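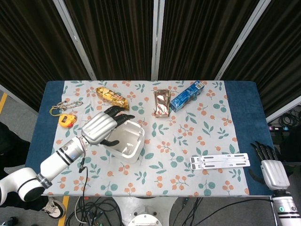 The sorting table at the Uvell open day, with the left hand over the empty tub.

I went to the Uvell open day on Monday because Nandi Mofokeng had a spare pass and because I have been rude about robot hands on this blog for long enough that I figured I should go stand near one. The building is out past the Potgieter warehouse, and the parking is terrible. They had coffee. I will give them the coffee.

The demo everybody was talking about in the line was called Ganon, which is their name for the two-armed setup, and the job they give it is clearing a table. A bunch of small stuff is spread out on a tablecloth with berries on it, and the thing is supposed to pick items up and put them in a clear plastic container. That is the whole pitch. The sign at the door said "everyday objects, everyday homes," and I wrote it down so I could complain about it later.

So, the objects. Keys and clips on a yellow lanyard, a tape measure, a snack bar in a gold wrapper, a crumpled silver pouch, a blue box that looked like toothpaste, and a folded white laptop stand. I'll admit it's a better mix than I expected. Most demos I've been dragged to use wooden blocks or a plush toy, things you could pick up with a pair of salad tongs. Keys on a lanyard are hard. They slump and catch on each other. Shiny foil is supposed to be hard too, for the cameras, and here there were two shiny foil things. Someone picked that table with a little nerve.

But then look at what surrounds it. Plain brown curtains all along the back, no window, no lamp, no cat. The tablecloth is lying on blue padding, and I'd like to know how the hands do on a bare kitchen counter. It's a handful of things laid out on a berry print, and nothing else. My own kitchen table on a weekday has mail stuck to a jelly spot and a laptop cord going through the middle of it. I asked whether anyone had tried it that way, and the answer was that clutter is "on the roadmap." I have never been to one of these where clutter was not on the roadmap.

The demo ran in short sessions and I stayed for three. In the first one the left arm got the snack bar on the first try, carried it over, and let go a little high, so it bounced off the rim and landed on the cloth. People clapped anyway. I find the clapping very strange. If I dropped a granola bar next to a box at home, my kids would not clap.

The second session was better. The tape measure went in clean, and so did the pouch. The laptop stand took both hands and a long pause before either of them moved, almost 2 minutes by my watch, and the woman next to me got through a whole phone call. It did go in, sort of, with one end sticking out over the side.

The keys never made it. In the third session the fingers closed on the lanyard loop, lifted, and the metal end dragged across the cloth and hung there swinging until the arm put the whole thing back down where it came from. Valquíria Fagundes was running that session, and to her credit she didn't talk over it. She told us the keys fail a lot and that they keep them on the table for that reason. It was the one moment of the afternoon when I felt I was hearing from an engineer and had left the brochure behind.

I asked her how often the full table gets cleared without a person stepping in. She said they'd logged 1562 attempts on single items and were happy with the rate. I asked again about the full table. She said out of the last 100 full runs, 16 had gone start to finish with no help. I appreciate the straight number. I also notice it wasn't on any of the posters, where the word "reliable" showed up in a very large font.

What bugs me is the jump. Upstairs there was a talk about elder care, with a slide of a sunny apartment and a robot folding somebody's sweater, and a man from Promivville asking when he could order for his buildings. Downstairs there were arms wired up with cables running all over the floor and a person standing right beside them. Those are two different stories about the same machine, and the people buying were mostly upstairs.

Nandi thinks I'm being unfair. She says the hands alone are far ahead of what she saw last June, and that the fingers used to just mash things. Maybe so. They are pretty good looking hands, and when one of them spreads out over the tub before a drop you do lean in a little. I leaned in. I'd still want to see the keys go in before I let it near my mother's pill box.

They're doing another open day in the fall. I put my name down, and in the comments box on the form I wrote "please bring a messy table." If anybody reading this goes before I do, ask about the laptop stand and tell me how long it takes.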